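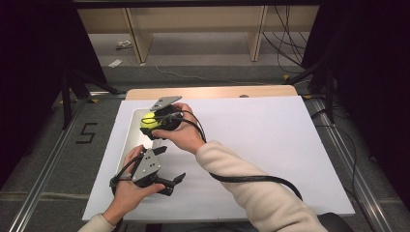 Tennis ball, white foam board

Nelline Customer Care
Subject: Skisari lip lacquer, click pen not dispensing (and a shade question)
Opened: 2022-01-10
Opened by: Felicja Kwiatkowski
Status: Resolved

Felicja Kwiatkowski wrote:

Hi there! I bought three of the Skisari click-pen lip lacquers from Kiltden in the sale, two in Martinelli (my forever colour, please never discontinue it) and one in the clear. The clear one is fine. The first Martinelli is fine too, I've been wearing it to work and it outlasts lunch, which for me is saying something. The second Martinelli won't give me anything at all. I click and click and the brush stays bone dry.

What I've tried so far, in the order I tried it:

Clicked it until my thumb was sore. The base turns and makes the little ratchety noise, so I don't think it's jammed, but no product.

Stood it brush-down in a mug overnight with the cap on. Got a tiny bead of colour in the morning, enough for half a bottom lip, then nothing.

Wiped the brush with micellar water and a tissue. There was a dried bit of gloss right down in the bristles, sort of rubbery, and I picked most of it out with a cotton bud. Tried again, still nothing.

I haven't put it in hot water even though my sister swears by it, as I didn't want to wreck it or void anything. It's summer and the bathroom gets pretty warm in the arvo, but all three live in the same drawer, so I can't see why only one would sulk.

Also, and this may be a separate ticket, sorry! The dud one looks a touch browner through the window than the good one. Same shade name on both. Is that a batch thing or has it gone off? The box says good for 12 months after opening and I've had it less than a week.

Receipt's in the attachments. Happy to post it back if you need it.

Ottmar Petersen (Nelline) wrote:

Hi Felicja, thanks for all the detail, that saves me asking half my usual questions. I look after the pen-style products so this one's come to me.

You were right to skip the hot water. It thins the formula, and then it leaks up behind the plunger and you end up with lacquer in the cap.

From what you've said I reckon it's an air pocket. The bead you got after the overnight stand is pretty typical of that. Could you try this for me:

1. Take the cap off and hold the pen upright, brush pointing at the ceiling.
2. Flick the barrel with a fingernail a few times, like a nurse with a syringe.
3. Keep it upright and click 3 times, then wait a minute. It's slow stuff.
4. Put the cap back on and leave it brush-down for 48 hours. Overnight usually isn't long enough with the Martinelli, it's the thickest shade in the range.

Then have another click and tell me what happens. On the colour, can you read me the batch code? It's stamped on the crimp at the very bottom, and you'll want a bright light and possibly your phone torch.

Felicja Kwiatkowski wrote:

Okay, did the nurse thing and left it alone the full two days (I nearly caved on the first night, I had a dinner on). Clicked it this morning and got a decent blob! Put it on, lovely, very pleased with myself. Went to top up after coffee and it was dead again. So it's better than before but I wouldn't call it fixed.

The batch code is really faint. The good pen and the clear one are easy to read, but on the dud I can only make out the first letter, and it's different from the good Martinelli. I tried the torch, then a magnifying mirror, which of course turned everything backwards.

Does it matter that I can't read it? And is it safe to have on my lips in the meantime? No tingling or funny smell, it's the same vanilla-ish scent as the other one.

Ottmar Petersen (Nelline) wrote:

No need to keep squinting at it. If it works for a bit and then stops, the plunger isn't sealing properly and it's pulling air back in every time, so no amount of flicking will sort it. I'd stop using that pen. I can't tell you anything useful about the colour without the batch, so let's not chance it.

I've put through a replacement Martinelli and refunded 100 per cent of what you paid for the faulty one as well, seeing you've done two days of testing for me. The new one will be from the batch we packed in September. Please pop the old pen in the prepaid mailer when it turns up, cap on, in a zip bag if you've got one.

Felicja Kwiatkowski wrote:

Oh that's so kind, thank you! New one came today, clicked it and had colour by the fourth click. It matches my good one too, I did a swatch of each on the back of my hand by the window. Old pen is in a zip bag and goes in the post tomorrow. You can close this one, Ottmar.

Ticket closed by Ottmar Petersen. Reason: replaced and refunded, faulty pen to be returned.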